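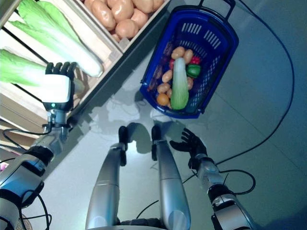
**Kitchen Notes / Veg & Storage**

Jun 12, 2020

I've had 2 emails this week asking what on earth to do with a whole napa cabbage, so let's start there. They're big! Pick one that feels heavy, with a firm white base and leaves that still have a bit of bounce in the ruffles. I don't wash mine until I need it. I wrap it in a clean tea towel and put it at the bottom of the fridge, then pull leaves from the outside as I go (cutting it in half makes the edges go brown much faster). The thick white part goes in the pan first and the green gets thrown in for the last minute.

Potatoes are another matter. Keep them out of the fridge and out of the light, and if you've got a slatted wooden crate, use it, the air gets round them nicely. I had mine in a lidded plastic tub for years and was forever finding a soggy one at the bottom. Don't store onions in with them either. Any that have gone green go straight in the compost here.

Now, the basket. I'm terrible for slinging things in any old how, then getting home to a bruised pepper. Potatoes should go in first, then a big courgette laid flat, and peppers last of all so nothing is sitting on them. An orange will put up with most things, so tuck it in wherever there's a gap. Same order when you're packing the bag at the till!

Peppers keep well in the salad drawer as long as they're dry. If one starts to wrinkle, slice it and freeze it on a tray. I use the frozen strips for a quick supper: potatoes cut small and fried till they're golden, then pepper and courgette, then a handful of shredded cabbage and 2 spoonfuls of the Karabulut chilli paste I went on about in November. A squeeze of orange over the top is lovely, try it before you pull a face.

Next time: getting turmeric off a worktop.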